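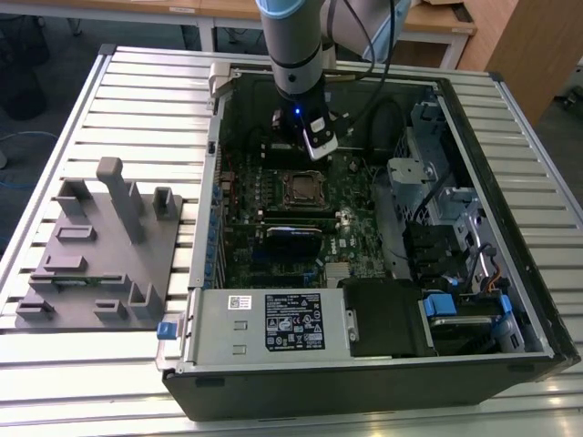 Computer tower on its side with the side panel off

Postotach Shift Notice Board Kit

If you run a shop, a kitchen or a small warehouse, you know how much of the week disappears into telling people when they work, and then telling them again when it changes. The Postotach kit is our friendly answer to that, and we've been selling it from our Kimudbridge store long enough to have grown very fond of it.

You get a wall board with room for 17 employees, a pad of 100 change slips, and our scheduling program, which runs on any ordinary office desktop (older machines are welcome, so please don't rush out and buy a new one for our sake!). Type in the hours, print the sheet, slide it behind the clear cover and you have a posted schedule with the date it went up printed along the bottom.
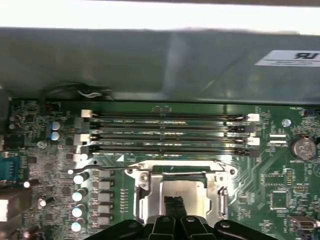 Each change slip has two parts, one for the employee and one for your records, with a space for both sets of initials. Notice rules differ from city to city, so the program lets you set your own lead time, and it comes set to 7 days until you tell it otherwise. Do check with your local labor office about what applies to you.

Item number: 392
Board finish: white or Grinine green
Refill slips: sold separately, in pads of 100
Program updates: free by download, next one due in June

Page updated 13 Mar 2021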